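Plirkbridge's blanket drive is back, and I folded until my arms gave out

I stopped by the old Hakala building on my lunch break, planning to drop off one bag and leave. Two hours later I was still there, elbow-deep in fleece. If you've never been to the October blanket drive, picture long tables, a coffee urn and a whole lot of people arguing about whether you fold in thirds or in half. (Thirds! I won't budge on this.)

Vilja Vainio, who is running the drive again this year, told me they took in over 100 blankets and throws by noon, and 72 of those were already folded, tagged and stacked for the family shelter on the hill. The rest went into the wash first. Brilleo, the laundromat next door, is letting the drive use seven of its machines for free in the evenings – a huge help, as anybody who has tried to wash a king-size throw at home will know.

Fleece is what they want most. It dries fast, it's warm and it doesn't mind being stuffed in a bag. "Please, no more electric blankets," Vilja said. "We can't take them, and people keep leaving them at the door."

Wudance, the dance studio upstairs, is lending its front room for overflow storage, so there's still space if you've got a closet that needs clearing. 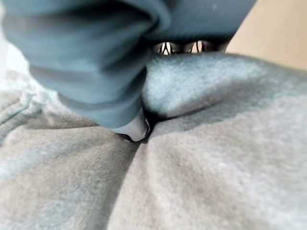

Drop-off is at the side entrance until 7 in the evening, and I'll be back at the folding table tomorrow with a bigger coffee.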